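Props notebook, Sebastian room
Wednesday, 9:40

Object set for the tabletop, second layout. Carried over from the last page: the Brurka crate still has no lid label, and the contents sheet inside it is out of date. The sheet lists a yellow pitcher. We have no yellow pitcher. Struck out, initialed, replaced with "pitcher, pale blue, plastic."

Crate weights before unpacking, kitchen scale, tare removed:
Brurka crate: 3,195 g
Matico crate: 3,960 g

The Matico crate is heavier than last time. The frying pan has been moved into it and the sheet was never changed. Soft goods go in neither crate. Straps and cloth stay on the hook rail until there is a bag for them.

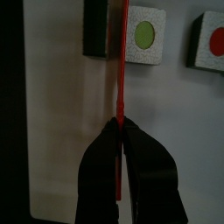
400 words

Strap, black webbing: creased at the fold. Tried flattening a second one from the same pack under the Matico crate over lunch, with little change. The fold comes from how they are packed. Asked Ultavier for the next lot rolled. No answer yet.

Foam blocks: keep away from the solvent shelf. Wipe with a dry cloth only.

Layout, back row, left to right: pitcher, slotted wooden box, pink-and-white cup, pink tray. The pitcher's spout points to the back. Eraser-size pink block on the left side, marker on the right, both lengthwise to the table. The sheet calls the tray "dish," which has already led to one wrong pull from the shelf. Use "tray."

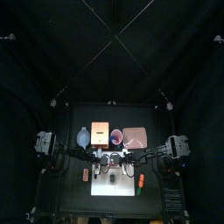

The box is the item most likely to be set down wrong, as the slot can go either way up on the shelf and still look right. Slot on top, always. I have put a pencil arrow on the underside. If the arrow rubs off, redo it in pencil, no marker, the finish takes ink and keeps it.

Cup: the blue item stays in it for this layout. Remove only at pack-down, and then it goes in the small parts bag, otherwise it ends up loose at the bottom of the crate and we spend ten minutes on it.

Blocks. Upright green one to the left, speckled one with the red dot in the middle. Dot facing out or up, depending on the layout card, so read the card first. The paper guide for spacing is 300 mm long and has started to curl at one end. Cut a new one from card stock.
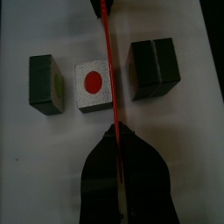
Block row, green at left, red-dot cube in the center.

Color notes for the sheet. The dark green reads as black in low light and has been entered as "black block" twice in May. Corrected both. The cube is down as "white, dotted," changed to "speckled, red dot." The pan is plain red, no change.

Pan storage: the handle has a hanging hole, so it can come out of the Matico crate altogether and go on the hook rail next to the straps. That would bring the crate weight down and keep the pan from rubbing against the blocks. The rail needs one more hook.
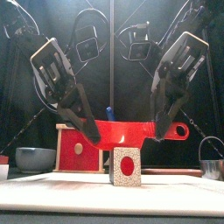
A penciled reply under this entry objects that the rail is already overloaded on the strap side, and asks for the pan to go on the far end or stay in the crate wrapped in cloth. Far end is fine by me. Hook to be fitted there.

Open:
Crate label, Brurka
New spacing guide, card stock
Ultavier, rolled straps
Hook, far end of rail
Reweigh Matico crate without pan, enter the new figure beside 3,960

Packed down 16:15. Small parts bag is in the Brurka crate, top left.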